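Relatório de progresso – braço manipulador de bancada, oficina partilhada
Destinatário: Fundo Hililby, linha de apoio a oficinas
Data: 18 de novembro de 2018
Período coberto: de abril até à presente data

1. Situação geral

O projeto Skivham tem por objetivo construir, com meios de oficina, um braço de bancada capaz de pegar em objetos domésticos leves e de os pousar num ponto indicado. A estrutura mecânica está montada até ao punho. A eletrónica de comando funciona em bancada, mas ainda não foi instalada na caixa definitiva. O trabalho de simulação, que no plano inicial decorria em paralelo, passou para a frente da montagem por decisão tomada em abril, quando se verificou que os redutores encomendados à Ikeck não chegariam a tempo.

Das tarefas previstas para o período, duas estão em atraso: a cablagem interna do antebraço e a calibração dos fins de curso. Ambas dependem dos redutores.

2. Mecânica

A base foi aparafusada à bancada grande da oficina com quatro pernos M10. A chapa de aço de apoio substitui a de alumínio referida na candidatura, que fletia com o braço estendido. O ombro e o cotovelo rodam sem folga percetível à mão. No punho subsiste uma folga axial que atribuímos ao rolamento e não ao veio; o rolamento será trocado antes de se repetir a medição.

Foram feitas duas versões dos dedos da pinça. A primeira, impressa com as faces lisas, deixava rodar as peças de secção circular. A segunda tem uma ranhura em V pouco funda e uma tira de borracha colada. Falta decidir a cola: a que usámos descola nos cantos ao fim de algumas horas de uso.

3. Simulação

O simulador corre no computador da oficina, sobre o motor Hennessy, e utiliza um modelo genérico de braço com pinça de dois dedos. As dimensões do nosso braço serão introduzidas quando o punho estiver fechado. Até lá, o modelo genérico serve para testar a sequência de aproximação, fecho, elevação e deslocação, que é independente das medidas exatas.

Os cenários são compostos a partir de uma biblioteca de objetos e de divisões de casa. A superfície de trabalho não é sempre uma mesa – o gerador pode escolher qualquer face de apoio suficientemente plana, incluindo a tampa fechada de uma sanita, e distribuir aí os objetos. Mantivemos esta opção ligada. No cenário de teste mais recente, a pinça segura uma máscara N95 cinzenta por cima de uma tampa com uma almofada redonda, uma taça preta e um pincel.

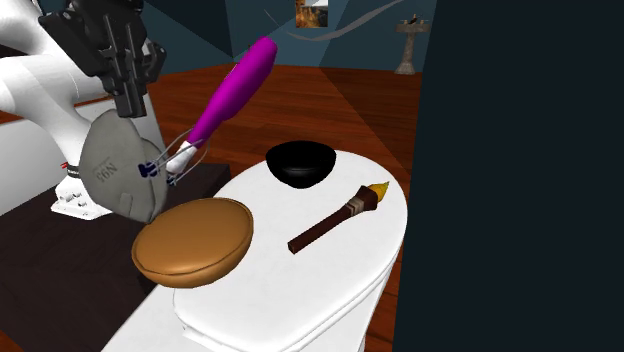
As malhas de colisão dos objetos finos continuam a ser o ponto mais fraco. Elásticos, alças e cabos são tratados como corpos rígidos, o que torna o contacto com objetos vizinhos pouco fiável. Reduzir o passo de integração melhora o resultado, mas duplica o tempo de cálculo. A alternativa em estudo consiste em excluir esses elementos do cálculo de contacto e conservá-los apenas no desenho.

Há também um defeito na colocação inicial: alguns objetos são gerados acima da superfície e ficam suspensos até a física ser ativada. O defeito está registado e tem prioridade baixa.

Foi executada uma série de 500 tentativas de preensão com posições iniciais aleatórias. Em 19 casos o programa parou antes do fecho da pinça por não encontrar trajetória. A análise das restantes está em curso e os resultados seguirão em anexo ao próximo relatório. Não apresentamos para já uma taxa de sucesso, uma vez que o critério de preensão válida foi alterado a meio da série e os registos anteriores têm de ser reclassificados.

4. Eletrónica e software

A placa de comando comunica com o computador por USB. Perdas ocasionais de ligação foram resolvidas com um cabo mais curto e blindado. O botão de emergência corta a alimentação dos motores e mantém a da lógica, conforme pedido pelo Fundo. O código de geração de trajetórias é o mesmo na simulação e na bancada; só muda a camada que envia as ordens aos motores.

5. Orçamento

A despesa mantém-se dentro do aprovado. A verba da chapa de alumínio foi transferida para a de aço, sem alteração do total da rubrica. Não se prevê pedido de reforço. A fatura da Ikeck será lançada na data de entrega.

6. Próximo período

Receção e montagem dos redutores. Troca do rolamento do punho. Cablagem do antebraço e calibração dos fins de curso. Introdução das medidas reais no simulador e repetição da série de preensão com o critério novo. Primeiro ensaio na bancada com objetos leves, a velocidade reduzida e com a zona vedada.

Solicita-se ao Fundo a confirmação de que o ensaio na bancada pode ser feito antes da instalação da caixa definitiva da eletrónica. Sem essa confirmação, o ensaio passa para depois da instalação.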